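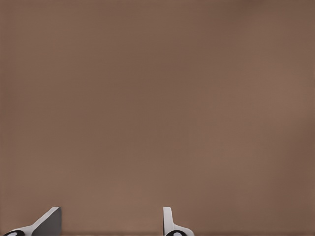 Intro to Robot Manipulation, Summer Session
Handout for Lab 2: Approach and Grasp in Simulation
Monday, July 9, 2018
Instructor: Bernice Issahaku
Lab help: Soledad Haverford, Thibodeaux 103

Before you start

Log in to one of the Warkach machines and open your copy of the Lab 1 folder. Lab 2 uses the same arm and the same wrist camera. If your Lab 1 controller never passed the joint limit check, see Soledad first. She has a working version you can borrow for a small deduction.

The simulator is Prumis. Start it from the course menu and load the scene for Lab 2. Set the random seed to 3266 so that everyone in the room gets the same starting layout. If you leave the seed blank your results will not match your partner's and we can't grade them together.

Part A. Camera check

Move the arm to the home pose and save one picture from the wrist camera. Check that both fingertips show at the bottom of the view. If only one shows, your camera offset still has the Lab 1 value. Fix it in the settings file and reload.

Next, open and close the gripper with the keyboard keys and watch how the fingertips move in the view. Write down the pixel column of each tip when fully open. You will need these two numbers in Part B.

Part B. Lining up

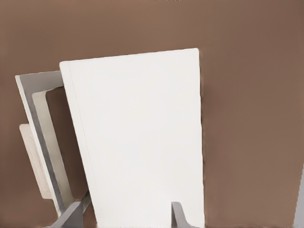 The approach code takes a target center and a target angle, and most of the trouble last November came from the angle. Students read it off the table axes and skipped the rotation into the gripper's own axes. You have to measure from the object's edges as the wrist camera sees them. The white slab is a fair test of this, with its top edge rising to the right and its long sides running off the bottom of the view. Use the top edge for your angle estimate. The right side is also usable, but the dark band along it can pull your edge detector a few pixels outward. On the left, the thin line that runs parallel to the side is inside the outline, so don't fit to it.

The gray frame next to the slab is a separate problem. The slab overlaps part of it, and a plain color threshold tends to join the two into one blob. Raise the threshold until they split, then check the mask by eye before you send any motion command.

Run the approach 20 times. Log the angle error each time. Leave failed runs in the log.

Part C. Write-up

One page per pair. Include your two column numbers from Part A, a plot of angle error by run, and a short paragraph on your worst run and what you think caused it. Hand in the log file too.

Work saved on the Drirkenine drive is wiped at the end of the session, so copy it to your own account.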